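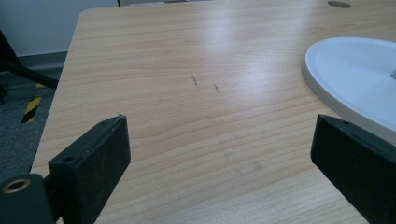 Step 3. Let your visitors have a go with the hand-held gripper

By now your guests have had their tea and the short talk from step 2, so get them moving! At the Hevholm open day we ran this part at a plain desk with a light wood grain, and it was easily the busiest spot in the building.

Start with the two black fingers wide apart and nothing between them. Let people hold the gripper over the desk for a moment and get used to the weight before you bring out any objects. Children love this bit - so do retired engineers.

Next, put down one soft thing. Josphat Mollel used a rolled-up sock at our Mutiso session and it worked a treat. Ask the visitor to close the fingers slowly, lift, move it a hand's width and let go. Then swap to something harder, like a cork or an egg cup.

Don't fret about a scratch or two on the desktop. A shiny surface is more of a nuisance, as bright light bouncing off it makes small pale objects hard to spot. Choose dark or colourful ones.

Keep each turn to 8 goes at most. With 600 people through the door you'll want the queue to flow, and anyone who's keen can come round again (plenty did!).

Step 4. Show them what happens next

Walk the group over to the second screen and play back a few of the day's tries. Zawadi Ndung'u likes to show a clumsy one first and ask people what they'd do differently - you get wonderful answers. We had 1,043 tries saved by closing time at Hevholm, and visitors were thrilled to find their own among them.

Leave ten minutes for questions before the next group comes in, and wipe the handles down between turns.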